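# The Fruit Contract

The argument started over a spreadsheet cell. Somebody at Druten had typed "TBD" under Gripper, and Clurkar Produce wanted the cell filled in by the end of the week, because Clurkar Produce had bought a packing line in August on the strength of a brochure and the line had been sitting under a tarp ever since.

Aníbal Caldeira was asked to fill in the cell. He had once said in a meeting that he had opinions about fingers.

There were two candidates. The Plumach was a parallel jaw, two fingers that slid toward each other with the enthusiasm of elevator doors. The Benmoussa was also a parallel jaw with two fingers, but it came with a manual bound in real cloth and cost 2845 dollars, and its salesman referred to it as a hand. The Plumach cost 1000 dollars less and its salesman did not refer to it at all. He had answered Aníbal's last email with a shipping label.

"They look the same," said Marit, from the next desk.

"They have different philosophies," said Aníbal.

He meant that they had different controllers. The Plumach controller accepted a width and went there, and if there happened to be a peach in the way, the peach was expected to make arrangements. The Benmoussa controller accepted a force, a width, a speed, a "compliance posture" and a "grasp intention," the last of which was a drop-down menu. The choices were Firm, Gentle and Custom. Custom opened the cloth-bound manual, or at least told you to.

Aníbal spent the first day on Custom.

On the second day he drew up a protocol. Each gripper would make 55 picks of each kind of object, starting with balls, which don't bruise, and moving on to apples, which do, and finishing with pears if anyone remembered to buy pears. After every pick he would write down whether the thing had been picked up, whether it had been put down where it was supposed to go, and how he felt. The third column was meant as a joke. It turned out to be the only one Clurkar's people asked about later.

He also ruled that nobody was to touch the floor, lean on the shelving, or use the word "basically" during a trial. Marit was out of the room for this and broke all three before lunch.

The first few runs belonged to the Benmoussa. It approached a ball the way a man approaches a dog he has been told is friendly. It paused. It closed. It reported a force to four decimal places, opened a little, thought better of it, and closed again. The ball went up. Aníbal wrote "yes, yes, tired."

The Plumach took a third of the time and dropped one ball in nine. The dropped ones rolled under the shelving, where there was already a community of them.

"Speed matters on a packing line," Marit said.

"So does the apple arriving."

"They can put a guy at the end with a net."

He wrote that down too, under philosophies.

By the afternoon he had stopped swapping hardware and started swapping settings, which is how an afternoon becomes an evening. He lowered the Plumach's closing speed until it was nearly polite. He raised the Benmoussa's until the controller displayed a message reading *Are you certain of your intention?* and he sat looking at that for longer than the message deserved. Then he pressed Yes, and the arm went back to the tape grid and came down for another one.
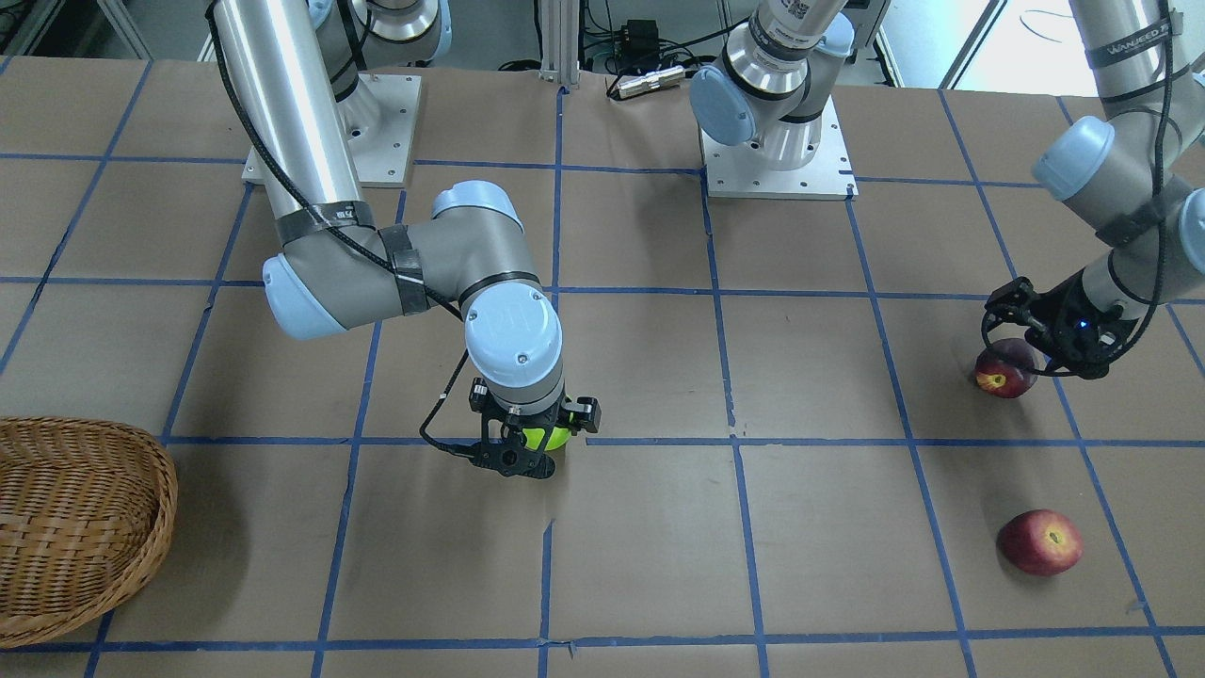

Clurkar wanted to know, Marit said without looking up from her phone, whether either of them could do grapes.

"Grapes weren't in the contract."

"They say it says fruit."

"A grape isn't fruit, it's a garnish. Did they say loose grapes or bunches?"

She typed. She waited. "They say what's the difference."

Aníbal put his forehead on the keyboard, which entered a long row of the letter g into the force field. The Benmoussa controller rejected it with a beep. He pointed out, once he was upright, that the Plumach would have tried.

They argued about it over vending machine dinner. Marit's view was that you bought the cheap one and two spares, and when it broke you threw it at the salesman. Aníbal's view was that the expensive one knew when it was holding something, and there was a kind of dignity in that. Marit asked how much dignity, in dollars. He said 1000. She said she knew, she'd read the quote.

Then they did the apples.

Aníbal had been dreading the apples. An apple has a stem at one end and a dent at the other and no agreed-upon middle. On Gentle, the Benmoussa carried them beautifully, for a while, and then during one long traverse let go with what the log described as a completed grasp. On Firm it left two small crescents in the skin, like the mark of somebody testing whether a coin was real. Custom was somewhere in between, and Custom changed every time he closed the menu.

The Plumach, at its new polite speed, just picked them up. It didn't know they were apples. It went to the width he had given it and stayed there with the steady incuriosity of a clothespin, and of its 55 it lost four, all of them the same apple.

"That one's shaped wrong," said Marit.

"It's shaped like an apple."

"It's shaped like a grudge." She ate it, which was also against the protocol.

He ran the numbers twice and got the same answer, so he ran them a third time with the bad apple taken out, and then felt guilty and put it back. The Plumach was ahead on time and behind on balls. The Benmoussa was ahead on balls and behind on everything that Clurkar actually packed. In the third column, the Plumach had nineteen entries reading "fine." The Benmoussa had "hopeful," "hopeful," "let down," "hopeful," and, toward the end, a drawing.

It was dark by the time he opened the spreadsheet again. He typed "Plumach" into the cell. He deleted it and typed "Benmoussa (Custom)." He deleted that. Marit had her coat on and was standing in the doorway flicking the lights, a technique she had used on roommates.

"Just put something," she said. "They'll change it to suction anyway."

He said suction was for people with no imagination. He said that a cup on a hose was a vacuum cleaner with a job title. He was still saying so in the elevator, whose doors closed on his sleeve, opened, reconsidered, and closed again.

In the morning there was an email from Clurkar. They were very excited about the results and had attached a brochure for suction. They also wanted to know about the drawing.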